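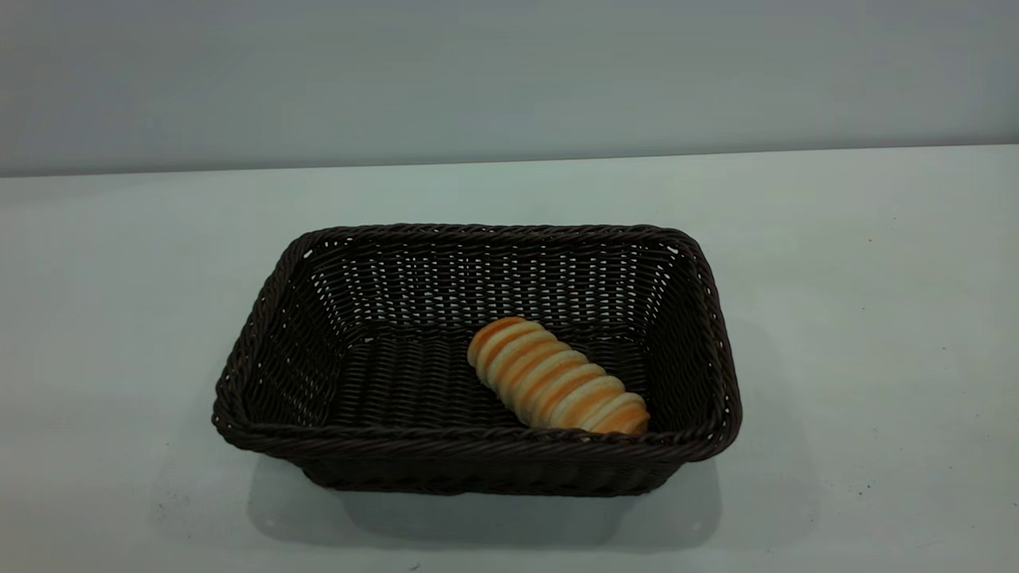 Miltanent notes, 2021-02-19

Two evenings on the arm this week. I moved the base plate 48 mm back from the edge of the bench so the elbow stops hitting the shelf bracket, then redid the zero on all the joints. The shoulder still sags a little when it holds a load at full reach. I think it's the belt and not the motor.

The pick routine is slow but I'm leaving it slow. I set the speed cap to 70 percent and the approach height to 100 mm, which clears the rim of the bread basket from any side. Lowering over a rim was the main problem all through November. The wrist would come in at an angle and drag the whole basket sideways. Now it lines up first and goes straight down.

Bread is harder than the wood blocks I started with. Squeeze a block too much and it's still a block. Keegan Arsenault at the Lolevstead shop printed me a set of softer finger pads, and I have the grip current turned down to match.

I ran 21 picks last night and wrote them all in the notebook. Most of the misses were on rolls lying at a diagonal, so the angle estimate is next. I also need to order a new belt.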